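Workshop members finish pair of hand-held grippers

Members of the Tekach shared workshop have finished a pair of hand-held grippers, built over 15 evenings with 39 printed parts in each. The tools are now being tried on small kitchen and craft things.
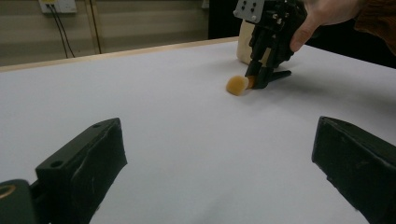 A brush held in the jaws of one of the Tekach grippers.

The plan for the joints comes from an older Trilent kit, but the mounting plates were drawn again by the members. Four versions of the fingers were printed before the group was satisfied – the first ones bent too easily. 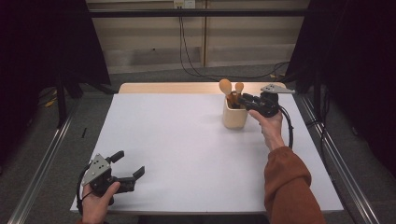 Next steps

The group wants to collect 76 short recordings before the end of June and use them for a small arm, which is still in parts on the shelf. 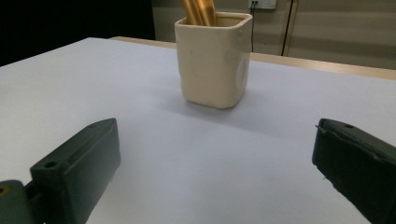
After that the drawings will be shared with the Gilteck makers' club, who asked for them in spring. The workshop is open from 6 pm, and visitors can try the grippers by themselves.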